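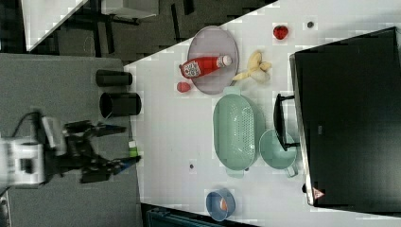 Unit 6: Setting and Clearing a Practice Table

This unit covers the sorting of mixed kitchen items before a table is set or cleared, and it should be read before the practical session in the Lockwood room. A practice table is deliberately mixed. Food, serving ware and preparation ware share one surface, and the student's first task is to decide which group each item belongs to before anything is moved. A ketchup bottle lying across a round plate, with toy bananas to one side and a mint-green colander below, gives three groups within a hand's reach of one another. The bottle is a condiment and goes back upright. The plate is serving ware and stays on the table. The colander is preparation ware and returns to the counter or the sink.

Terms used in this unit

Serving ware: plates, shallow dishes and any bowl from which food is eaten or offered at the table.
Preparation ware: colanders, mixing bowls, trays and pans.
Condiments: bottled or jarred items brought to the table for a meal and removed after it.
Loose food: fruit and vegetables not in a container. Toy pieces are used in all Tudton sessions and are handled as if they were real.

Order of work

Students clear in the order given below unless the instructor states otherwise.

Condiments are stood upright, caps checked, and moved to the back of the table. Loose food is then gathered into a single bowl. Small round pieces are collected first, as they roll. Preparation ware is nested where sizes allow, with the largest piece at the bottom. A bowl with a side handle should be turned so that the handle does not rest on its neighbor. Pans and trays are lifted last, with both hands, and the handle is kept inside the table edge at all times. Serving ware is wiped and left in place.

Bowls present the most common difficulty. The same bowl may be serving ware in one household and preparation ware in another. For the purposes of assessment, a bowl that matches the colander in color is treated as preparation ware. Denise Naylor will accept a different answer if the student can give a sound reason for it in the written log.

Practical session

Students work in groups of 2. Each group has 20 minutes to sort, clear and reset one table. One student moves the items while the other keeps the log, and the roles are exchanged at the halfway point. Groups should leave the log sheet with Fadime Toprak before going to the break.

Assessment

The log is marked on the grouping of items and on the order of work. Speed is not marked. Students who miss the session may arrange a repeat with Kelly Haworth before the end of July.

Reading for the next unit: Lirthorpe course booklet, the section on drawers and shelf storage.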